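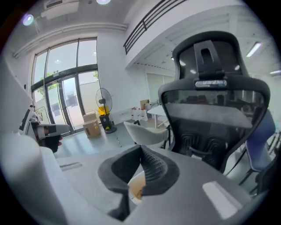 A black mesh office chair, seen from behind, with a light gray upholstered chair and a white table farther into the room.

The Back of the Chair

By Iara Alarcón
2021-11-05
4 min read

Most people buy an office chair from the front. They look at the seat, sit down, lean back once or twice and decide. The back of the chair gets less attention, although in a shared room it is the side everyone else sees all day.

I spent part of August visiting small workplaces that were putting their rooms together again after a long stretch of people working from home. Few of them were buying complete sets. They had one or two good task chairs, a few softer ones from a waiting area or a meeting room, and whatever had been in storage. The question I heard most often was whether it was all right to mix them.

At Stonudon, a translation office with 14 people on the payroll, the answer was yes. The office had a furniture budget of $400 per person and spent nearly all of it on seating. Desks were kept. Shelves were kept. The old side chairs were cleaned and went back into use.

The black mesh chair is now so common in offices that it is easy to stop noticing the differences between one and another. Mesh backs vary a great deal in how tightly the material is stretched. A tight one holds its shape and can feel hard across the shoulder blades during the first week. A loose one is pleasant in the shop and tends to sag where the sitter leans most. Press the middle of the back with an open hand before you buy, then press near the border. The two should not feel very different.

Lumbar supports come next. Some are molded pieces that sit low behind the mesh, others are pads that slide up and down. If the support can't be moved, the chair has to fit the person from the start, and a shared chair will fit only some of the people who use it.

Headrests divide opinion. A tall one helps anyone who reads from a screen while leaning back or spends hours on calls. For typing it does very little. It also adds height, and a row of tall chairs can make a small room look crowded. At Wovia, a bookkeeping firm on the second floor of a former bakery, the staff took the headrests off and kept them in a cupboard. A few went back on within weeks.

The upholstered shell chair does a different job. It has a rounded back, it usually has fixed legs, and it suits a conversation that lasts half an hour. Used at a desk all day it will make your hips ache. Light gray is a popular color for these chairs and a sensible one if the fabric can be wiped. Ask for the cleaning code before ordering, and ask what a replacement cover costs. Jabłońska, the upholstery shop that does repairs for several of the offices I visited, will recover a shell chair in 10 working days, provided the foam is sound.

As for mixing, the rooms that worked best kept a few things steady. Seat heights were close enough that two people could talk across a table without one looking down on the other. Colors stayed within black, gray and a muted blue. White tables helped, mostly by staying out of the way.

The layout matters too. A task chair needs space to roll and turn, and a headrest that hits the wall will mark the paint. Side chairs can stand closer together. The manager at Bromitz, a print broker working from 708 square feet, put tape on the floor for a week before anything was moved in.

Her last purchase was a set of felt pads for the chair legs.

Contact the magazine | © 2021 All rights reserved | Back to top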